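Tuvside Rotary Selector Knobs

Replacement and panel-build knobs for rotary switches, potentiometers and stepped attenuators

Overview

The Tuvside range covers push-on and set-screw knobs for standard control shafts. They are made for people who build or repair control panels: test benches, training boards, amplifier fronts, small machine enclosures, model railway desks. All knobs in the range are sold singly or in bags of 12.

Every knob has a pointer. We dropped the plain round versions from this line because most customers were buying them and then painting a mark on top. If you need a knob without a pointer, the Senine series has the same shaft fittings and a smooth cap.

Choosing a shaft fitting

There are three shaft types in the range. Check yours before you order, as opened bags can't be returned.

D-shaft: one flat side. The knob pushes on and lines up with the flat. No tools needed.

Splined shaft: fine teeth all the way round, usually with a slot down the middle. The knob can be fitted in any tooth position, which helps when the numbers on the panel don't line up with where the switch starts.

Plain round shaft: needs the set-screw version. A hex key is included in each bag, and with single knobs on request.

If the old knob is still on the switch, pull it straight up with even pressure on both sides. Don't lever it from one side with a screwdriver. That bends the shaft on small switches and marks the panel. If it won't move, look for a set screw under the skirt or under a push-in cap.

Colors

Mint green, signal red, mid gray, black and ivory. The color goes all the way through the material, so a scratch won't show a different color beneath. Ivory is made in smaller runs and may take longer to ship.

Many buyers use color to separate functions on one panel, with green for the selector people touch most and gray for trim controls. On a dark panel the lighter colors are easier to find in poor light. Black on navy or charcoal looks neat in a catalog and is hard to read on a bench at the end of the day.

Numbering and legends

The knobs carry no numbers. Position numbers belong on the panel, set far enough out that fingers don't hide them when the knob is being turned. White characters on a dark ground work well, and so do black characters on ivory or pale gray. Leave room between the last number and the first on a switch that turns all the way round, or the two will read as one figure.

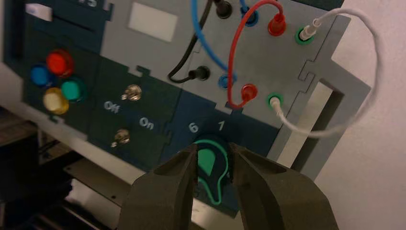 Fitting

Turn the switch fully counterclockwise, or to its first position if it has no end stop. Hold the knob over the shaft with the pointer facing the first number and press down until it seats. On the set-screw version, leave a gap the thickness of a business card between skirt and panel before tightening. Turn through every position and check that the pointer lands on each mark. If it is off by the same amount every time, lift the knob and refit it one tooth over (splined), or loosen the screw and correct it (plain shaft). D-shaft knobs can't be adjusted this way, and the switch body has to be rotated behind the panel instead.

Care

Wipe with a damp cloth and a little dish soap. Avoid acetone and brake cleaner, which dull the surface. Contact cleaner should be sprayed into the switch from behind, with the knob removed.

Ordering

Single knobs and bags of 12 ship from stock in all colors except ivory. For orders of 300 or more we can match a color sample, and you should allow extra time for a test piece to be sent out and approved. Orders received before 2 p.m. leave the same day. Orders placed over the weekend leave on Monday.

Set screws, caps and hex keys are listed separately under Spares. Screws from the older Ó Riain knobs fit the current Tuvside set-screw version. The caps do not.

Related products

Senine smooth-cap knobs
Plorex panel legends, white or black, cut to order
Plorex shaft extenders and reducing sleeves
Tuvside spares bag, mixed screws and caps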